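News > Books & Writing > Small Press

Posted in: Poetry, Pamphlets, Calls for Work

26 October 2022

The Uvmont pamphlet prize has closed for the year, and we can report that 49 of you entered, most of them in the last hour before midnight. The upload page coped. The inbox did not, and if you got the same receipt 12 times, please keep one and forgive the rest.

The rules asked for up to 47 lines per poem, a figure left over from the days when Presedar Press set everything by hand and that was what fit on a page. Several people wrote in to ask if a title counts as a line. It doesn't. One person asked if a blank line counts, then sent a poem made mostly of blank lines, and we are taking advice.
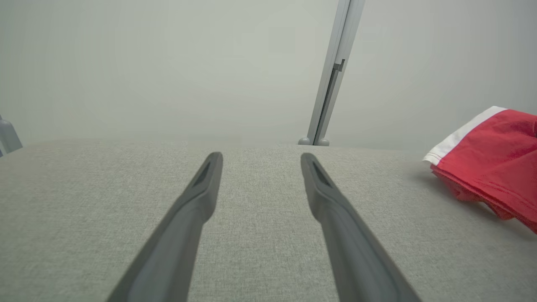

Reading has started and goes slowly, as it should. So far the moon is well ahead of the sea, grandmothers are holding steady, and herons have had a poor year after their showing in July. We have no rule against herons. We would only suggest that the bird be doing something other than standing there meaning things.

A few of the entries are very good, and we've been reading bits of them aloud to people waiting for the kettle. Two judges will draw up the shortlist – they have already disagreed about semicolons – and the winning pamphlet comes out in the Luik series, same trim size as before, slightly better paper.

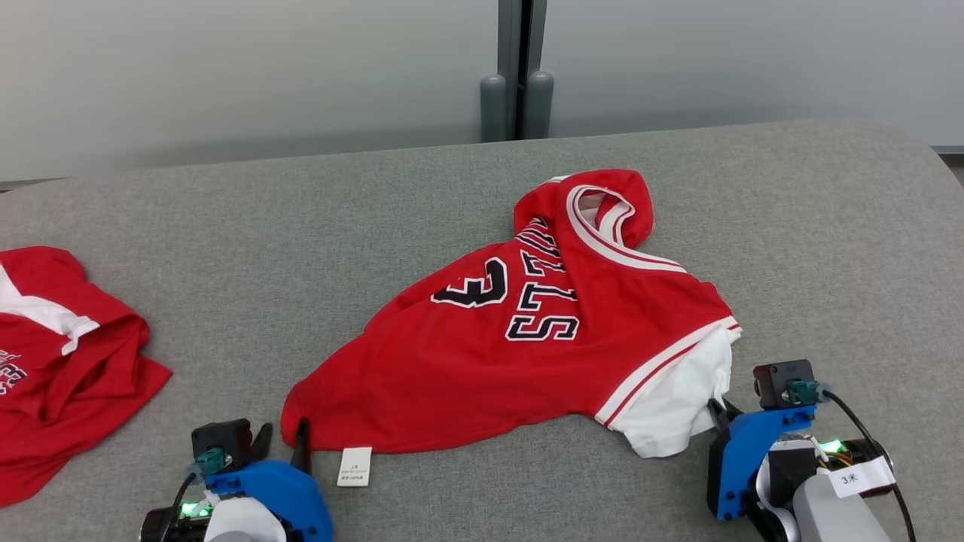 If you missed the deadline, Olar magazine is still open for single poems, any form, no fee. They reply quickly, and the rejections are so polite that one of us read hers as an acceptance and told her mother. Please send your work as a plain document with your name on it. You would be surprised how many poets leave that part open to interpretation.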